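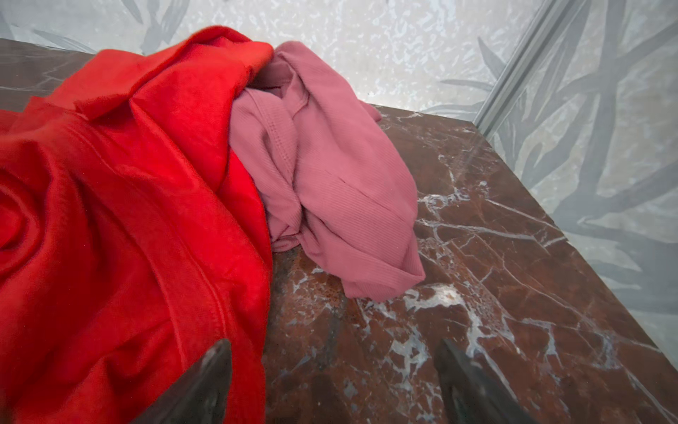

손목 카메라 화면. 빨간 기모 상의와 분홍 골지 셔츠, 대리석 상판 위.

분류: 작업일지 > 장비·구매 계획

4월, 오전 9시 40분 시작

의류 정리 셀 2차분 예산안을 이번 달 안에 넘겨야 해서 지금까지 나온 수치와 견적을 한 번 모아 둔다. 오후에 Qusai Jaber와 맞춰 볼 것. 금액 단위는 따로 적지 않으면 전부 천 원, 부가세 별도.

1. 현재 상태

1호 셀은 그대로 돌린다. 그리퍼는 두 손가락 평행형, 손가락은 짙은 회색 무광. 손목 카메라는 초기 구성품이고 교체한 적 없음. 2호 셀을 1호와 같은 구성으로 갈지, 그리퍼와 카메라만 바꿔서 갈지가 이번 결정의 핵심이다. 팔 본체는 바꾸지 않는다. 이건 지난 회의에서 정리된 사항이라 다시 논의하지 않음.

작업 대상은 뭉쳐 놓은 옷. 기모처럼 두꺼운 것과 얇은 골지 니트가 붙어 있는 조합을 기준 과제로 잡았다. 두꺼운 쪽은 주름이 크고 둥글어서 집을 곳이 많고, 얇은 쪽은 비틀려 모이면 단이나 솔기를 찾아야 한다. 두 옷이 맞닿은 경계에서 한 벌만 분리해서 집는 것이 합격 기준.

2. 시험 결과 메모

기준 과제 38회. 이 중 두 벌을 같이 집은 경우가 제일 많은 실패 유형이고, 나머지는 손가락이 상판에 먼저 닿아서 정지한 경우. 상판 접촉 정지는 힘 제한값을 낮게 잡은 탓이 크다. 제한값을 올리면 정지는 줄겠지만 석재 상판에서는 올리고 싶지 않음. 손가락 끝에 연질 패드를 붙이는 쪽으로 간다. 패드는 소모품 항목에 넣을 것.

카메라 쪽은 가까이 내려갔을 때 손가락 윤곽이 약간 흐리다. 초점 거리 문제로 본다. 또 하나, 상판이 광택면이라 반사가 올라오고 무늬도 복잡하다. 적갈색 바탕에 흰색, 옅은 회색 맥이 갈라져 있어서 분할 모델이 맥을 천 가장자리로 잡는 일이 있었다. 뒷벽의 잎 무늬도 마찬가지. 배경을 단색으로 바꾸면 편하지만 납품 환경이 단색이 아니므로 배경은 손대지 않는다. 돈을 쓴다면 조명과 렌즈에 쓴다.

빨간색은 채도가 높아서 분할이 쉽고, 분홍은 상대적으로 약하다. 색만 보고 경계를 잡는 설정은 비슷한 색 두 벌이 오면 바로 무너질 것으로 예상. 다음 시험은 같은 계열 색으로 묶어서 할 것.

3. 견적 비교

Susura: 두 손가락 그리퍼, 손가락 교체형. 본체 3184. 납기 6주. 손가락 한 쌍과 장착 플레이트 포함. 통신 케이블 별도. 힘 제한을 소프트웨어에서 세밀하게 잡을 수 있다고 하는데 데모에서는 확인 못 했음. 확인 요청 메일 보냄.

Zudmont: 현재 쓰는 것과 같은 계열. 본체 가격은 Susura보다 낮지만 손가락 교체 시 공구와 재보정이 필요하다. 재보정에 반나절 잡으면 1년 기준으로 인건비가 가격 차이를 넘긴다. 패드 교체 주기를 어떻게 보느냐에 따라 달라지므로 주기부터 재야 함.

Lapointe: 손목 카메라 모듈 969. 근거리 초점 대응, 편광 필터 장착 가능. 브래킷 도면은 받았고 우리 플랜지와 구멍 간격이 맞지 않는다. 어댑터 판 하나 가공하면 해결. 가공비는 사내 공방 처리로 0으로 잡되 재료비는 소모품에 올린다.

Arnora: 조명. 확산판 달린 바 타입 2개. 견적 아직 안 옴. 전화로는 납기 3주라고 들었고 금액은 서면으로 달라고 했다. 예산안에는 빈칸으로 두고 상한만 적는다.

4. 비용 구성안

안 A: 1호와 동일 구성. Zudmont 그리퍼, 기존 카메라 동일 품번 추가 구매. 예비품을 공유할 수 있고 코드 수정이 거의 없다. 대신 지금 보이는 초점과 반사 문제를 2호 셀에 그대로 복제하게 된다.

안 B: Susura 그리퍼 + Lapointe 카메라. 3184 + 969 = 4153. 조명과 소모품은 여기에 더한다. 드라이버 통합에 2주. 예비품은 1호와 공유 안 됨.

안 C: 그리퍼는 Zudmont 유지, 카메라만 Lapointe. 통합 작업이 제일 작다. 1호 셀에도 같은 카메라를 소급 적용할 수 있음. 두 셀 모두 바꾸면 카메라만 1938.

개인 의견은 C를 먼저 하고 B의 그리퍼는 하반기로 넘기는 것. 실패 유형을 다시 보면 두 벌 동시 파지는 그리퍼보다 경계 인식 문제일 가능성이 높은데, 아직 분리해서 측정하지 않았다. 카메라를 바꾸고 같은 과제를 38회 다시 돌려서 비교하면 그리퍼에 돈을 쓸 근거가 생기거나 없어진다. Qusai는 납기 때문에 B를 한 번에 발주하자는 쪽. 6주가 길긴 하다. 발주가 5월로 밀리면 설치는 6월 중순 이후.

5. 소모품 및 빠뜨리기 쉬운 항목

- 손가락 패드: 두께 두 종류로 시험. 얇은 니트에서 두꺼운 패드는 단을 놓칠 우려.
- 케이블 체인: 1호에서 피복 마모 확인됨. 2호는 처음부터 여유 길이로.
- 편광 필터: 모듈 가격에 포함인지 견적서 문구가 모호함. 문의할 것.
- 시험용 의류: 기모, 골지 니트, 얇은 셔츠류. 소모품이 아니라 시험 재료비로 분리하라는 회계 쪽 요청 있었음.
- 상판 보호: 패드로 충분한지 판단 보류. 손가락 끝을 상판에 붙여 놓고 벌리는 동작이 있어서 긁힘 점검표를 만들 것.
- 보정판: 1호 것을 같이 쓴다. 추가 구매 없음.

6. 오후 메모 (15시 20분)

Qusai와 합의한 것. 카메라는 C안대로 먼저 발주, 수량은 2. 그리퍼는 Susura에 대여 가능 여부를 묻고, 대여가 되면 같은 과제로 비교한 뒤 결정. 대여가 안 되면 Zudmont로 가고 하반기에 재검토. 예산안에는 그리퍼 항목을 높은 쪽인 3184로 올려 둔다. 낮게 잡았다가 추가 신청하는 것보다 처리가 빠름.

합의 안 된 것. 조명 상한. 나는 카메라 한 대 값 이하를 주장했고 Qusai는 차광막까지 포함하자고 한다. 차광막은 납품 현장에 달 수 없으니 시험 결과를 왜곡할 것으로 본다. Arnora 서면 견적 오면 다시.

남은 일
- Lapointe 어댑터 판 도면 수정, 구멍 간격 재측정
- Susura 대여 조건, 힘 제한 분해능 답신 확인
- 패드 교체 주기 기록 양식
- 같은 계열 색 두 벌 조합으로 재시험, 힘 제한값은 현행 유지
- 예산안 초안에 비교표 붙이기. 안 A는 표에만 남기고 본문에서는 뺀다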